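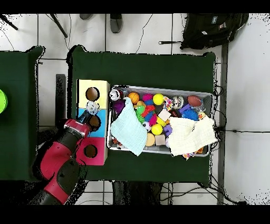 Recording Sorting Demonstrations by Remote Control

Operator Guide, Jatel Project
Last revised 27 August 2019

This page explains how to record a set of sorting demonstrations with the arm under remote control. It applies to operators at the Kurtuluş site who have completed the introductory session. The recordings are used to train the arm to pick up mixed items and place them through the openings of the colored boxes.

Before you begin

Reserve the station for at least 60 minutes. Check that the emergency stop is within reach of your free hand, and that the second operator knows where the spare stop is located. Start the Lallero control program and confirm that the hand controller and the arm are both listed as connected. Move the controller slowly in each direction with the arm raised well clear of the table. If the arm lags or moves in the wrong direction, stop and repeat the connection step.

Preparing the container

A useful set of demonstrations depends on variety in the container. Mix soft items with hard ones, and let them overlap as they would in ordinary use. Large cloths may be left folded or draped at one end, as with the cream and aqua textiles piled on the left of the basket, provided that enough of the other items can still be reached. Clear plastic, foil and wrappers should be included in every set – these are the items on which the trained arm makes the most errors. Do not arrange objects in rows or by color.
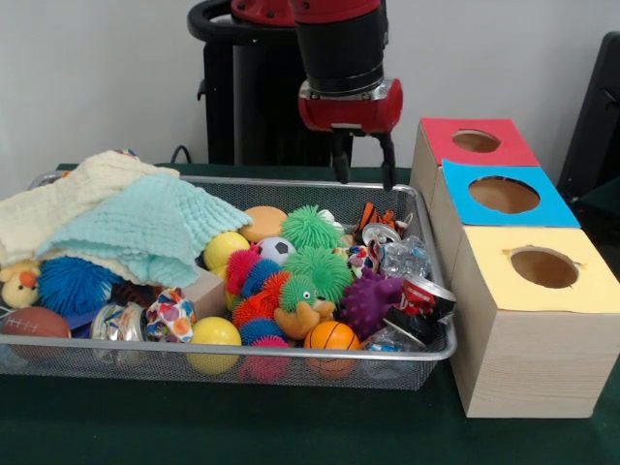 Approach angle is the most common cause of a rejected recording. Operators should bring the arm over the chosen item, pause, and only then lower it. With the fingers pointing straight down and slightly apart, as they are above the striped plush, the operator can still change the target without disturbing the rest of the pile. Once the fingers are among the items, move sideways as little as possible.

Recording a demonstration

1. Raise the arm to the start position and press Record.
2. Choose one item and announce it to the second operator, who enters it in the log.
3. Lower the arm, close the gripper, and lift straight up until the item is clear of the rim.
4. Carry the item to the box assigned to it in the session sheet.
5. Hold the item over the round hole, lower it slightly, and open the gripper.
6. Return to the start position and press Stop.

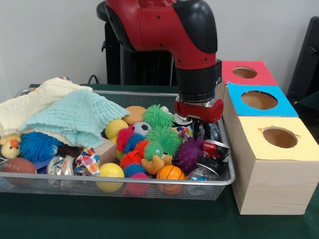

Gripper fingers lowered into the right side of the basket.

Record 12 demonstrations, then take a break of 6 minutes. An operator should complete no more than 4 such rounds in one day. Keep failed attempts – a dropped item followed by a second grasp is valuable and should be marked "recovered" in the log. Delete a recording only if the connection was lost or a person reached into the work area.

Closing the session

Park the arm, release the hand controller, and copy the recordings to the Rudel folder on the site server. Compare the number of files with the log before signing it. Sets received without a signed log are returned to the operator.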